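**Trays**, then. A tray is a flat or nearly flat thing with a raised edge, made for carrying other things or for keeping them together in one spot. I've been fond of them for most of my life and have written this entry for the household wiki more or less from memory, with a good tidy-up on 10 Sep 2023 after people wrote in about the handles section (thank you!).

## Name

"Tray" is an old English word, and it seems to be a distant cousin of "tree", which makes sense if you think what the early ones were made of. My gran called every tray a salver, even the tin one with the dent in it. Strictly speaking a salver is flat, has no handles and is meant for handing things to guests, but I never had the heart to tell her.

## Shape and rim

The rim is the part that matters. Without one you've got a board, and a board is lovely for bread but hopeless on the stairs. Most of the trays in my kitchen have a rim you could hide a pencil behind, and that's plenty for cups. For anything that rolls you want it higher.

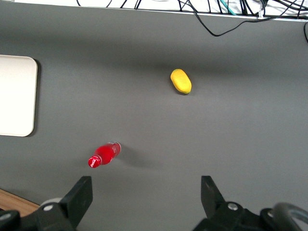
Corners come square or rounded. Square ones fit neatly into a cupboard and hold a bit more, but they collect crumbs like nothing else, and you end up going after them with a cotton bud (or I do, anyway). Rounded corners wipe clean in one go and are kinder to your hip when you swing round the kitchen door. Round trays look smart in a café, and you can carry one on the flat of your hand if you've had the practice. I worked two summers at a seaside place called the Gasa and dropped only one, though it was a full one and there was soup.

## Materials

Wood is warm, quiet and doesn't like the dishwasher. Tin and enamel are light and cheerful but they clatter, and once enamel chips the rust gets in. Plastic puts up with nearly everything except a hot pan. Then there's papier mâché, which sounds like a school project but was properly fashionable in the nineteenth century, all black varnish and painted roses. I own one and I'm frightened of it.

Chanida Sombatkul, who runs the secondhand stall at Sudberg market, has over 300 trays at home and lent me a whole boxful while I was writing this part. Her favourites are the lacquered ones. She dusts them with a soft dry brush, never a cloth, and she told me off for using polish.

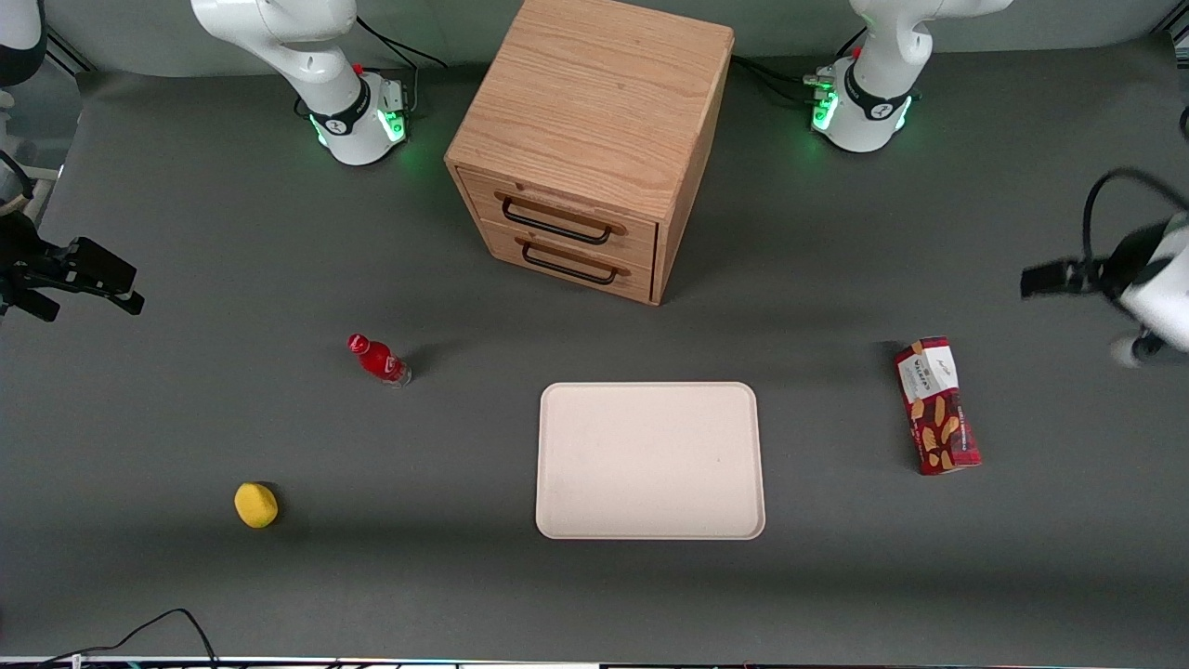
She also put me right about weight. I'd always thought a heavy tray was a better tray, but you have to add the teapot, the milk, the cups and the cake, and by the time you're at the top of the stairs your wrists are complaining. She won't keep an everyday tray that weighs more than 2 kilos empty. I weighed my big oak one after that and have quietly moved it to the sideboard.

## Uses

Serving is the obvious one, and breakfast in bed is the nice one. But most trays spend their days sitting still: under plant pots, beside the front door for keys and post, in a drawer holding the forks apart. Seed trays are a family of their own and I've left them to the gardening pages. In January mine goes on the windowsill with the sprouting onions on it, and it stays there until somebody wants it for pancakes.

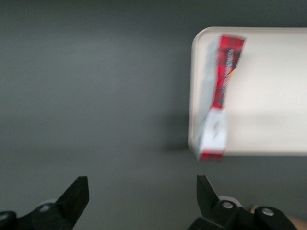
*Cream-coloured tray with rounded corners and a slightly raised rim.*

## Makers and prices

I only know the ones I've bought. Grivero does a plain beech tray at 20 euros which has lasted me very well. Mikuš makes bigger ones with rope handles, and at 130 euros I looked at it for a long while and went home without it.

## See also

Salver, trolley, chopping board, tea cosy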